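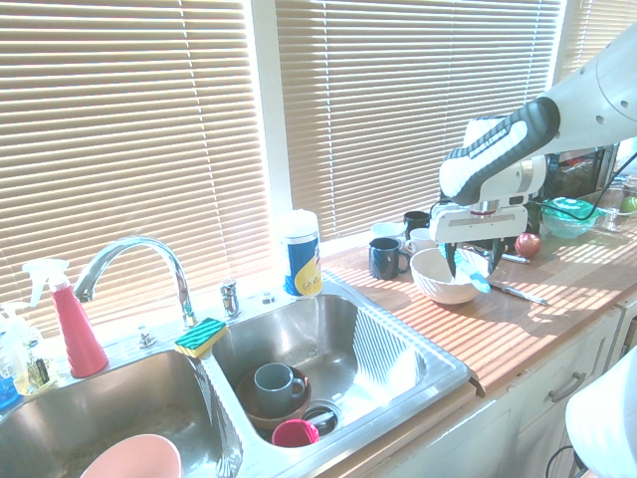

Which hand is best for picking up a tea towel?

You have probably picked up a cloth today without giving it a thought. You didn't measure it. You didn't work out which bit was the corner. Your fingers went down, closed, and up it came, and your brain carried on thinking about lunch.

Robots find this maddening.

A mug is easy, as these things go. It has a handle, it is hard, and it stays the same shape all day long. A cloth has no shape at all. Drop it and it lands in a heap, and drop it again and it lands in a completely different heap. A robot that has learned all about the first heap knows very little about the second one.

The hand on the end of a robot arm is called a gripper. Most grippers don't look like hands. Plenty have just two fingers and no thumb, and they can do one thing, which is pinch. You can try living like this for a few minutes if you tape your fingers together into two bunches. Ask a grown-up before you do it near anything breakable, and don't do it at dinner.

Áine Conneely and Lotte Willems test grippers in a kitchen in Treltstead. They use a kitchen as it has all the things robots are bad at: shiny taps, slippery bowls, fruit that rolls off, and sunshine coming through the blinds and putting stripes on everything. A stripe of light can look a lot like the edge of something if you are a camera. You know it's only a stripe. The robot has to be taught.

In January 2018 they set up a contest between 3 sets of fingers. Each set had to do the same job, over and over: pick up a cloth from the worktop, carry it to a bowl and let go. Each set got 60 tries. If that sounds dull, it was. Science is often a matter of doing a dull thing enough times to be sure about it.

The first set was called Fisurov. These were hard, smooth fingers with a very strong squeeze. They were marvellous at holding on and dreadful at getting hold in the first place. The tips skated over the cloth and closed on nothing, and then the arm carried the nothing very carefully to the bowl and put it in.

The second set was Louro. Louro fingers were soft and squashy, a bit like the end of a rubber. They bent when they touched the worktop, so they could press right down and scrape up a fold of cloth. Now and then they would not let go. The cloth stuck to one finger and hung there like a flag on a day with no wind.

The third set was Trillow, with stiff fingers and grippy pads on the inside. Trillow was fussy about angles. Coming straight down it missed a lot. Tipped over a little, it did much better, and Lotte spent most of one afternoon finding out how much a little was.

So who won?

Well, that depends on what you count. If you count only picking up, Louro was top. If you count picking up and letting go in the right place, Trillow crept ahead. Fisurov came last whichever way you counted, but when Áine changed the job to lifting apples it beat both the others, and was no doubt very smug about it.

Altogether the cloth was picked up 149 times. People who make grippers like to tell you about the 149. Áine keeps a notebook of the other tries, and she thinks that's the more useful one. One page says only "grabbed own shadow".

There is another thing to know about contests like this. To be fair, you may change only one thing at a time. Same arm, same cloth, same bowl, same starting place, different fingers. If you swap the fingers and the cloth together and things get better, you can't tell which of them did it. Lotte did once swap the cloth by mistake and had to do that whole batch again. She has asked for this not to be mentioned.

Try it yourself

You will need a sock, a bowl and some different pairs of "fingers". Kitchen tongs are good. So are two wooden spoons, or two pencils with rubbers on the ends. Drop the sock in a heap, pick it up and put it in the bowl. Do it ten times with each pair and write down every miss.

Then do it with one eye shut, and see whether you still think robots are slow.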